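Equipment Help > Kitchens > Rocha Building > Tickets > Cooktop cuts out on simmer

We use cookies to remember which tickets you have open. By carrying on you agree to this. Cookie settings

Ticket: Darkico countertop induction unit shuts itself off, shows code 101
Location: Rocha Building, teaching kitchen, window side
Equipment: Darkico double cooktop, the older one with the scuffed dial
Status: Open, watching
Opened: Sunday, September 20, 2026

First report, from the kitchen

Hello, and sorry in advance for the length of this. I know the form says to keep it to a few lines, but every time I've tried to describe this problem in a few lines I've been told to turn it off and on again, so I thought I'd put down everything I have and let you pick out what's useful.

The left side of the Darkico cooktop keeps shutting off in the middle of a simmer. It doesn't do it on high. You can bring water to a boil as fast as you like and it behaves beautifully (it's a lovely cooktop when it's working, and I'd be very sad to lose it). But turn it down to the low setting, the one marked 600 on the dial, and after 12 minutes it beeps, the display says 101, and the whole left side goes dead. The right side carries on as though nothing has happened.

If I unplug it and plug it back in it comes right back, and then does the same thing again. We were making bean soup when I first noticed. Bean soup is not a dish that likes being interrupted, and we ended up moving everything to the right side and finishing the onions on the big range.

Things I've already tried: a different pot, a clean and dry glass top, a different outlet along the same wall, and the lock button held down until it beeps. I don't have the manual. There's a drawer of manuals, but this one isn't in it. I did find the one for the old waffle iron, if anybody has been missing that.

Reply from the equipment desk

Thank you so much for this, and please never apologize for a long report. It saves us a trip when somebody has already tried the easy things, and the 12 minutes is very helpful to have.

We do keep a copy of the Darkico booklet here. Code 101 is listed as "internal temperature, left," and that covers a lot of ground. It can mean the electronics under the glass are getting too warm, or it can mean the little sensor that measures them is giving a bad reading. The booklet's advice is to let the unit cool and call the dealer, and we'd like to try a few more things before we go that far.

Could you do these for us when you have a quiet hour? Any order is fine.

Run the left side on 600 with a plain pot of water, lid off, and nothing on the right side. Write down when it stops.

Put your hand near the back edge while it runs and see if you feel air moving. You should feel a gentle breeze on both sides of the cord.

Look underneath, with the unit unplugged and cool, and tell us what it's sitting on.

And please don't leave it running while you step out, even on low. I know you wouldn't, but the next person to read this ticket might.

From the kitchen

All done, and I enjoyed it more than I expected to. I made a cup of tea and sat with it.

With water only and the right side off, it stopped at 12 minutes again, same beep, same 101. I let it cool off while I put away the sheet pans, ran it again, and this time it gave up after 6. So it does seem to be carrying the heat over from one run to the next, if I'm understanding you correctly.

Air: plenty on the right of the cord, hardly any on the left. I held up a strip of paper towel and it fluttered nicely on one side and just hung there on the other.

Underneath: it's sitting on shelf liner, the rubbery kind with the little holes. I believe it was put there at the end of March when we rearranged that counter, so that the unit wouldn't slide when people turn the dial with oily hands. It has sagged up a bit around the left foot. I didn't think anything of it at the time, and I'm feeling a bit foolish now!

From the equipment desk

Please don't feel foolish. That liner turns up under everything, and we've peeled it off the bottom of toasters, a scale and (once) a very unhappy ice machine. It's a sensible thing to put on a shelf. The trouble is that this model pulls its cool air in from below, through two slotted panels, and soft liner gets drawn up against the slots when the fan starts. The holes in it are much too small to help.

On high the fan runs at full speed and can usually drag enough air through to cope. On low the fan slows down to keep the noise reasonable, and that could be why you only see the problem on a simmer. I say "could be" on purpose. I've been wrong about fans before.

Would you take the liner away, wipe the four feet with a damp cloth and dish soap so they grip properly, and try the same test? If it still slides, we have some stick-on rubber bumpers from Kikitz that raise it a little and hold very well. They come on a card and I can put one in the internal mail.

From the kitchen

Liner gone, feet washed, and you should have seen the cloth. I ran the water test and it got a good deal further this time. I really thought we had it. I had begun planning a soup. Then it beeped, and there was the 101 again.

So better, but not fixed. The paper towel flutters on the left now, though still not as much as on the right. It's also sliding around like a plate on wet grass, so yes please to the bumpers.

One more thing I hadn't mentioned. When the fan is running slowly there's a soft ticking from the left side, a bit like a card in bicycle spokes. I had gotten so used to it that I stopped hearing it, and it was only with the kitchen empty and the radio off that I noticed it again.

From the equipment desk

The ticking is very good news, in its way. We came by with the bumpers and a screwdriver and took the bottom panel off, with the unit unplugged and left to stand first as the booklet asks. (If you're reading this for your own cooktop: please don't open it. Send us a ticket. There are parts in there that hold a charge after the plug is out.)

The left fan had a good coat of grease and flour on the blades, packed hardest on one side, and a twist of baking parchment had worked its way in next to the hub. I expect that was the tick. We brushed the blades, vacuumed the slots, took out the parchment and turned the fan by hand until it moved freely. The right fan was only dusty. That side faces the window and the left side faces the counter where the dough gets rolled, so I suppose it has had the harder life of the two.

We also reseated the plug on the left temperature sensor. It wasn't loose exactly, but it went in a tiny bit further when pushed. I'm noting it because if the fault comes back, whoever picks this up will want to know that it was touched.

Bumpers are on all four feet. There are spare ones on the card, which I've left in the manuals drawer along with a printed copy of the Darkico booklet. I took the waffle iron manual back with me, as we do still have the waffle iron.

From the kitchen

Well, I made the soup! Left side, set to 600, lid half on, from right after lunch until the light started to go, and not one beep. The ticking has stopped and I find I rather miss it. The breeze is the same on both sides of the cord now and the unit stays put when I turn the dial.

I'd like to leave this open a little longer if that's all right with you. The weekend group uses both sides at once, which I haven't tried, and they're harder on it than I am. I'll put a note next to the dial asking them to write down the time if it shows 101.

While I have your attention, is there any rule about what should go under the Braltness mixers? They're on the same liner. They seem perfectly happy, but so did the cooktop.

From the equipment desk

Delighted about the soup. We'll keep the ticket open until the weekend group has had a proper go at it, and please do put the note up.

The Braltness mixers are fine where they are. Their air goes in at the back of the head, well away from the counter, and the liner does keep them from walking when there's a stiff dough in the bowl. Just lift the liner now and then and shake out the flour. The thing to look for on any machine is slots or a grille on the bottom. If you find some, it wants a bare, hard surface, with a clear gap behind.

We've added the left fan to the regular cleaning sheet for the Rocha Building, so it'll be brushed out whenever the hood filters are done. If 101 comes back before then, leave the unit unplugged, use the right range burner for anything that has to simmer, and reply on this ticket so that all of this stays together in one place. The next step would be a new sensor from the dealer, and I've asked them what it would cost so that we're not starting from nothing.
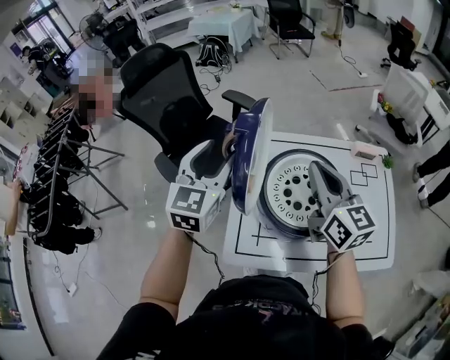

Kitchen and Classroom Equipment Desk, Rocha Building

Replies to this ticket are read on weekday mornings. If your question is about a different machine, please open a new ticket, even if the trouble sounds the same, and mention this one in it so we can look at the two side by side.

Contact the desk | Copyright Rocha Building Equipment Help | Back to top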